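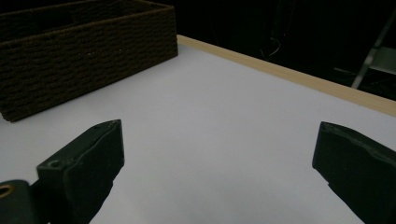 Fig. 2. Gripper open, basket in the work area, nothing in the grip.

Section 4. Table Rules and Session Set-up

Read this section before your first session on the Stivness hand-held gripper, and again after your first argument about it. It applies to every station running the Gekton recording kit. Station leads may add rules of their own. They may not remove any of these, however good their reasons sound at the time.

4.1 Before you pick up the gripper

1. Clear the table. Coffee, phones, badges and the previous operator's pen all count as objects, and the reviewers will ask about every one of them.

2. Wipe the surface with a dry cloth. Do not use spray cleaner. It leaves a shine, and the shine ends up in all your recordings.

3. Put out only the items on your task card. If the card says one basket, put out one basket. A second basket "for variety" is a different task and has its own card.

4. Keep cables and stands off the tabletop. Behind the table is fine, provided nothing can swing or tip into the work area.

5. Check both fingers. Light scuffs and creases are normal wear. Replace a finger if the gripping face is torn, if it moves when you push it sideways with your thumb, or at 3000 closes, whichever comes first. The counter is on the Andivlow start screen. Write the number in the station log before you reset it, please, and not from memory at the end of the month.

CAUTION: Keep your free hand out of the gap between the fingers. The trigger is lighter than you expect. The fingers will not break anything, but they do pinch, and you will then have to fill in form 816, and that takes longer than the bruise.

4.2 Starting a recording

1. Hold the gripper over the table with the fingers fully open and both tips in view.

2. Press Record and stay still until you hear the tone. If there is no tone, there is no recording, no matter how well it went.

3. Close and open the fingers once with nothing between them. The software uses this to find zero.

4. Carry out the task at a normal pace. Normal means how you would do it at home with no one timing you.

5. Finish with the fingers open and empty, then press Record again.

NOTE: Stop at 35 minutes and rest your wrist, even if you feel fine. Everyone feels fine at 35 minutes. The rule came from Janelle Baluyot, who read the late-session recordings so that you don't have to.

4.3 Working with baskets and other woven items

Woven items get their own heading because they generate most of our mail.

1. Approach the rim from above, with one finger inside and one outside. Do not pinch the side wall. It gives, springs back, and takes your grip with it.

2. Look inside before you lift. An item left over from the last task will travel happily with the basket and spoil both recordings.

3. Lift, move, set down, release. Dragging is allowed only when the card says "slide."

4. If the basket ends up close to the edge of the table, leave it there and finish the recording. Move it by hand afterward.

CAUTION: Never lunge for a falling item with the gripper. Let it fall. Mark the recording "dropped" and carry on. Dropped recordings are useful and are not counted against you -- Kristóf Csizmadia has put this in writing, and a copy is taped inside the Policarpio cabinet door for the doubtful.

4.4 Marking your work

Use the labels in Andivlow exactly as they are spelled: "complete," "dropped," "restart," "bad setup." There is no label "mostly complete." Several people have asked for one, and the answer is in the previous sentence.

Send questions about labels to Hermine Tanner. Report damaged fingers to Ramil Saludo, with the station number, before the next operator sits down.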